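About Goluden

Goluden is a small research company working on one problem: how a two-armed robot should handle a container with soft things in it. We study laundry because it is cheap, harmless, and badly behaved. A garment has no fixed shape, a heap of garments has no fixed center of mass, and a basket full of them has to be held level, held close to a machine, and emptied without letting go of it.

Saskia Tapsell and Rangi Dunstan started the company after several years of work on dual-arm control. Ataahua Pearce leads learning and evaluation. Fabrice Arnaud is responsible for hardware, and Carleen Hoani runs the demonstration program and maintains the task definitions.

What we work on

Most published work on robot laundry begins with a garment on a flat table. We begin earlier, with the garments still in a basket and the basket still in the air. Our main task is called hold-and-transfer. Both arms bring a basket to the opening of a front-loading washer. One arm then keeps the basket in position while the other moves clothes between the basket and the drum. The same task is run in both directions, loading and unloading, and the two are scored separately.

The difficulty is in the coupling. When one hand pushes into the pile, the load on the other hand changes. A controller that treats the arms as independent will let the basket drift, and a drift of a few centimeters at the drum is enough to drop a sock outside it. A controller that holds the basket too stiffly pushes back against the working arm and raises the force on the rim. Our method sits between the two and decides, at each moment, how much the basket is allowed to give.

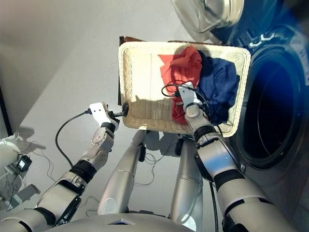

Why not put the basket on the floor?

In many homes that is the right choice, and our planner can make it. We study the held case because it is the harder one and because the skills learned from it carry over to the easier one. A policy trained only on a resting basket does poorly when the basket can move.

The method

We call the method Guslow. It has two parts, trained separately and run together.

The first part is a support policy. It controls the arm that carries most of the load and outputs a target pose for the basket along with a stiffness value for each axis. Stiffness is high in the direction of gravity and is allowed to fall in the direction in which the other arm is pushing. The policy estimates that direction from joint torque and from the commanded motion of the working arm, so it can respond before the basket has moved very far.

The second part is a manipulation policy. It takes images from the head camera and from a camera at the wrist and predicts short segments of motion. Early versions used the head camera alone. They performed well on approach and poorly on contact, mainly because the hand and the clothes hide each other from above at the point where the grasp is decided. Adding the wrist view helped most with thin garments and with items pressed against a basket wall.

The wrist view brings its own problems. At close range most of it is blurred, exposure shifts quickly near a bright floor or window, and colors bleed into each other where two fabrics meet. We do not correct for this before training. The policy sees the images as they come, and we vary exposure and blur further during training so that it does not rely on a clean edge.

The two parts exchange a small set of signals at a fixed rate: expected contact direction, expected load change, and a confidence score. If confidence drops below a threshold, the manipulation policy withdraws the working hand and the support policy returns the basket to its last stable pose. We log every withdrawal, and these logs have been more useful for improving the method than the success rates.

Training data 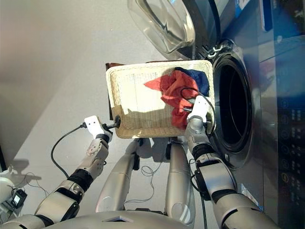 The current model was trained on 1,000 teleoperated demonstrations. Of these, 400 cover approach and positioning only, from first contact with the rim to a settled pose near the drum. The rest include at least one garment transfer. Operators are asked to work at a comfortable pace and are not asked to avoid mistakes. A demonstration containing a slip and a recovery is kept and labeled as such — removing these made the policy smoother in training and worse in use.

Light, basket angle, and garment arrangement are varied between sessions. Garments are dropped into the basket, never folded or placed, so that no two piles start the same way. Color is varied too. In an early data set, red items were nearly always on top, and the policy learned to reach for red.

What we have found

Three results have held up across repeated evaluations.

Letting the basket give along the pushing direction lowers peak force on the rim without increasing spills. This was the result we expected.

The order of training matters more than the amount of data, within the range we have tested. Training the support policy first, against recorded disturbances, and then the manipulation policy on top of it gives a more stable pair than training both together.

Recovery is learned from very few examples. Performance after a failed grasp improved clearly with 30 recovery demonstrations and changed little when we added more. We do not yet have a good explanation for this and are cautious about how far it extends.

The method still fails in known ways. Long sleeves and straps catch on the working hand. Heavy items concentrated at one end of the basket exceed what the support policy can correct. Transfer into a drum with a small opening is slow.

How we evaluate

Every release candidate is run on a fixed suite we call Mesa, made up of nine starting conditions that are scored on placement, drift, rim force, and time. Mesa does not award partial credit for a garment left hanging on the edge of the drum. A separate suite, Quinlan, looks only at contact: where the hand first touches something, how hard, and whether the next motion was consistent with what it touched. Quinlan was added in March, after we found that two models with the same Mesa score differed widely in how they handled the basket itself.

Runs are scored by someone who did not train the model. Failed runs stay in the record, and a run can be excluded only for a hardware fault that was logged while it was in progress.
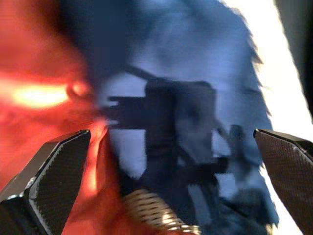 Working with us

We work with university groups and with companies that make appliances, grippers, and control software. Joint projects usually begin with a short study in which we run a partner's component through Mesa and share the full logs. Task definitions and scoring code are available on request for research use.

We take on a small number of student researchers each year. Applicants should be comfortable with contact-rich control or with imitation learning, and should expect to spend part of each week operating the robot. Project inquiries go to Saskia Tapsell, and questions about demonstrations or data formats go to Carleen Hoani.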